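Stulstead Linen Room: progress report, second period
Prepared for Myrtle Lyons, Quintanilla Fund
Written by Barrett Villanueva

Summary

You asked me to be plain about whether the new folding routine is worth paying for beyond the spring. My answer at this point is that I don't know, and I'm wary of anyone who says they do. The room is tidier. The towels look better on the shelf. Whether that adds up to a saving is a different matter, and the numbers we have so far don't settle it.

Money

The grant was 2,000 for the period. We have spent 1,473 of it, nearly all on towels, baskets and table mats, with the rest going on paid hours for Covadonga Arroyo to train the others. The unspent part is being held back for replacement towels. I would ask that we be allowed to carry it over, as I don't want to buy things in a hurry just to clear the line.

What was promised

The original bid, which I did not write, said that one standard fold would cut the time spent at the tables, reduce the number of towels sent back for refolding and make the stock count easier. It gave no starting figures for any of these. I raised this in my first report and I raise it again. We are being asked to show an improvement on something that was never measured.

What has been done

All the hand and bath towels now go through the same steps. Each towel is laid flat, folded lengthways, folded again to shelf width and put in a basket. The tables have been fitted with mats printed with a square grid, so the folder has straight lines to work to. Latrice Mbeki was against the mats at first and thought them a waste of money. She now says they help with the large towels and make no odds with the small ones. I think she is right, and we could have bought half as many.

The baskets are the plastic sort with open sides and a handle at each end. They are light and they stack. My one complaint is that they were ordered in a single size, and the bath towels have to be squashed in at the end if you want a full load in one trip. Flilar will not take opened packs back, so we have what we have.

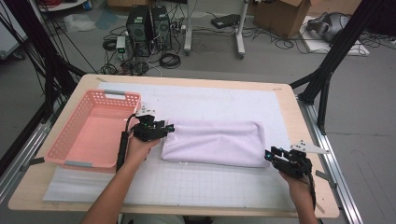

Returns are harder to judge. Covadonga kept a tally of towels sent back from the floors for refolding and got to 83 over the period. She believes that is low. It may be, but the floors know we are counting, and Amado Dimaculangan tells me that at least two of the supervisors have been refolding the odd one themselves to save the walk. I would treat the figure as a floor and no more.

There is also the matter of the labels. The fold sheet says they should be tucked inside, and plenty still stick out at the edge. I don't much mind. The people who wrote the sheet do, and time has been spent on it that I would sooner have seen spent on the sheets and pillowcases, where the real backlog is.

What has not been done

The shelving from Tetuvwood has not arrived. It was due before the start of the period and the latest word is December. Until it is in, folded towels go back to the old cupboard, which is too shallow for the new fold, and some come out of it needing to be done again. Any fair test of the routine has to wait for this.

The stock count has not been tried under the new system. I had hoped to report on it and can't.

Next steps

Amado will time two full loads each morning, one folded the old way and one the new, with the same people doing both. Covadonga will carry on with the tally but without telling the floors which weeks count. Latrice will trial a larger basket borrowed from the kitchen store.

I am not asking for the further 2,000 yet. Please hold that decision until the timings are in and the shelves are up.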